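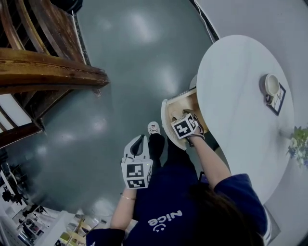

Two grippers, one drawer, at the round table in the Dranville hallway.

Hello again from the hallway! If you've been reading this newsletter since August you know I promised a piece on house rules for hand-held gripper work, and then kept not writing it. Well, it's 4 February 2019, the coffee is made, and I finally have our list in a shape I'm willing to show other people.

A bit of background for the new subscribers. We collect demonstrations at Dranville with a pair of grippers that a person holds and works by hand, one on each side. The marker cubes on top tell us where the grippers are, the cameras tell us what they were doing, and later on somebody tries to teach an arm to do the same thing. The project is called Hulus (don't ask, it was a long meeting). Our sister site in Girnville does the same tasks in a much tidier room, and for a long while we each had our own rules, which was fine right up until we tried to put the two sets of recordings together. Ouch.

So now there's one rule book. It's three pages long and I'm going to give you the parts I care about most.

Keep the cubes facing something. It sounds obvious, but drawers are the worst for this. You reach down under a tabletop, you twist your wrist a little to get hold of whatever is in there, and before you know it the cube is hidden under the table and the tracking has gone off on vacation. Our rule is that you lean with your whole body before you bend your wrist. It's not elegant. Your back will have opinions, which is why we also have a rule about breaks, and I'd ask you to take that one just as seriously as the rest.

Mind the other hand. People get so wrapped up in the gripper that's doing the work that the idle one starts drifting around, bumping chairs and pointing at the ceiling. We ask everybody to keep it open, low and in front of them, with nothing touching the fingers.

Check your lights before you start. Light on the gripper, green means go, anything else means you stop and fix it. I once recorded a whole morning without looking. I would rather not talk about that morning.

Leave the table lived-in. I had a real argument with Girnville over this one – a friendly one, mostly. They wanted bare tables for every take. I wanted cups and plants and coasters, the stuff that real tables have on them. We settled on a middle road: everyday things stay, but you put them where you can't knock them over with an elbow, and anything with liquid in it moves back before a drawer or door task.

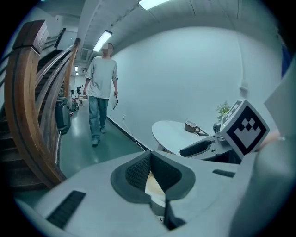

And then there's the rule about people walking by, which took us longer to agree on than all the others put together. A hallway is a hallway. Folks need to get to the stairs and to their desks, and I'm not going to tape the place off for a week at a time. What we do now is pretty simple. Anyone who might be recorded is told about it ahead of time, faces get blurred before a recording leaves the building, and if a person asks for a take to be dropped, it gets dropped, no questions and no sighing. Walkers have right of way, too. If somebody needs to come past close to where you're working, you hold still and let them by, then pick up where you were or start over.

Does it make a difference? I went back through our first 1000 takes under the new rules and 866 of them were good enough to keep, which made me very happy. Of the ones we lost, some 97 were cube trouble of one sort or another, so you'll understand why that rule sits at the top of page one and is printed in bold.

Next up is a cable rule. We don't really have one yet beyond "please don't trip," and Doucette, our partner on the hardware side, has asked for something better before they send the next pair of grippers. If your group has wording you like for cords along a wall or under a work table, send it over and I'll happily steal it (with credit, of course!).

The full three pages go to anybody who replies to this email. Tell me which rule you hate the most. My money is on the leaning.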